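Projects > Property Studies > Student reports

14 comments · 6 shares

My project: what happens to a repair request in a rental building?

So I picked repairs, mostly after my own kitchen tap dripped for all of August and I got curious (and a bit grumpy!). Flalcombe is an older building with 300 apartments, and the management office let me read a whole year of their repair log, with the tenant details taken out. That came to 1,162 requests, and I read every one of them.

They log everything in Manurent, and the program makes you pick a category before you can type anything. Great idea, except 313 requests ended up under "Other", including leaks, a stuck mailbox and one very long message about a neighbor's wind chimes. I sorted those again by hand and most were plain plumbing. It took me 6 evenings and a lot of toast.

What surprised me most was the waiting. Small jobs sat longer than big ones, and I think it's the way Wornard, the outside contractor, groups them into one visit. My teacher wants me to compare with the Seidel building next, which still uses a paper book, so I'm going over there as soon as they say yes. 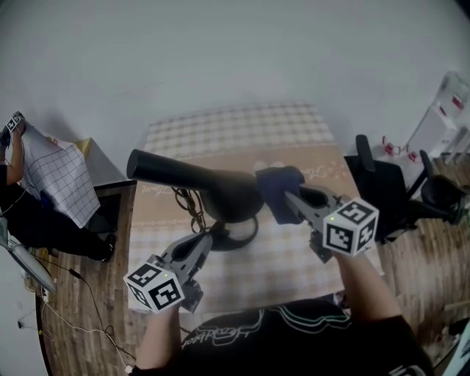 I'd keep the same categories for that one, but add a column for whether the tenant had to ask twice.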